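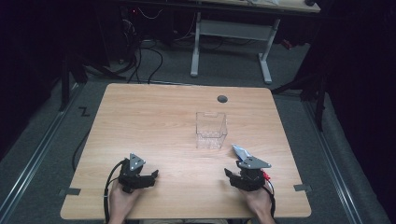
Notes from the Second Stand

Sun 24 December

Hello, friends of the Plumthorpe Chamber Players! Kwaku Zakaria here, your violist, writing this at my kitchen counter with a pie in the oven and a viola that badly needs new strings. Solange usually does this column (she plays cello and writes much better sentences than I do), but she is on a plane to her sister's, so you get me.

I want to tell you about the parts for the Sfakianakis quintet, because several of you came up after the last concert and asked why we were all playing off such odd, oversized, handwritten-looking pages. Good eyes! There's a story there and it takes a while.

Back in August, Solange was helping to clear out the music library at the old Ullar Conservatory, which was closing its upstairs rooms. She called me from the stairwell. She'd found a box with a two-viola string quintet in it, full score, by a composer neither of us had ever heard of, signed only "Sfakianakis," no first name anywhere. The score was complete. The parts were another matter. First violin was there, and so was cello. Second violin stopped at the end of the slow movement. Both viola parts were missing completely, which, if you have ever been a violist, you will recognize as the sort of thing that happens to us.

So we had 404 measures of slow movement and finale to copy out for second violin, plus two whole viola parts from scratch. The piece is 1,422 measures long, start to finish. I said I'd do it on the computer over a couple of weekends. Ha.

The trouble was the handwriting. Whoever wrote this thing out had a habit of putting accidentals so far to the left of the note that they seemed to belong to the note before. For the first few pages I just typed in what I saw. Then we read through it in Solange's living room and it sounded like five people falling down five different staircases. We stopped, laughed, had some soup, and went back to the score with a ruler. Once you know the trick, you can read it fine, but I had to redo everything I'd entered up to the trio.

The other puzzle was the bowings. I love a marked part. I love knowing that somebody, once, sat in my chair and decided that this bar was a down-bow. The surviving first violin part is covered in them, in two colors of pencil, and the two colors don't agree. Blue wants long, lazy slurs over everything. Red crosses most of them out and goes for separate bows, with little dots on top. We tried both. Blue is gorgeous in the slow movement and hopeless in the finale, where you run out of bow right when the tune gets exciting. Red is the other way around. In the end we went blue for the first half and red for the second, and I put both versions in the new parts, one above the staff and one below, so that future players can have the same argument we did.

And that brings me to the size of the pages. I made them big on purpose! Our first rehearsal with the new parts was in the side hall, where the lights are lovely if you're having a dinner party and not so lovely if you're trying to tell a sharp from a natural. Everybody leaned forward. When a string player leans forward the sound goes straight into the music stand (try it at home, it's awful), and the whole group got quieter and quieter until Solange put her cello down and asked if we'd all gone to bed. So I blew the notation up to 150 percent and printed it all again. The page turns got worse, I'll admit. The first viola now has one in the finale with a single eighth rest to do it in, and I've been playing those two bars from memory with my left hand already reaching. If you were sitting on the right side of the hall last time, you heard the page hit the floor. Sorry about that.

The handwritten look is just a font. It's called Jolby, and I picked it because the noteheads are fat and a tiny bit slanted, and my eye finds them faster. Our second violin hates it. She says it's like reading a birthday card. We've agreed that she can have her part in the plain font if she stops bringing it up.

What I didn't expect is how well I'd know the piece after copying it. I've played chamber music most of my life, and I always thought I listened to the inner voices, being one. But typing out the second viola line note by note, at midnight, I kept running into little tunes I'd have sworn weren't there. There's one in the slow movement, four notes going down and one back up, and it turns up in the second viola nine times before the first violin ever gets to play it. On the page it looks like filler. When we play it now I can't hear anything else, and I have been asked (politely) to stop bringing it out so much. I am trying!

We'd dearly love to know more about the composer. The score has no date. The paper is heavy and cream-colored, the tempo markings are in Italian with a few spelling mistakes, and on the last page there's a penciled line that might be a grocery list. If anybody reading this studied at Ullar, or had a teacher who did, and the name Sfakianakis rings a bell, please write to us through the contact form. Solange reads every message, and I read the ones she forwards with lots of exclamation points.

We're playing the quintet again at the first concert of the new year, in the main hall this time, with proper lights. I've moved that page turn. It's now in the cello part, where there are three full bars of rest, and I haven't mentioned it to Solange yet, so please let me be the one to tell her. The doors open half an hour before the music, same as always, and if you'd like to look at the original score it will be out on the piano at intermission. Clean hands, please, and leave your cider on the windowsill.

A few odds and ends. The coffee rota has gaps in it, so sign up if you can. Somebody left a green scarf on the back row and it's hanging in the lobby. And if you've been meaning to bring your old quartet parts in for us to look through, do it, even if they're in terrible shape. I've got the ruler out already.

The oven's beeping. Happy holidays, all of you, and see you in the hall.

Kwaku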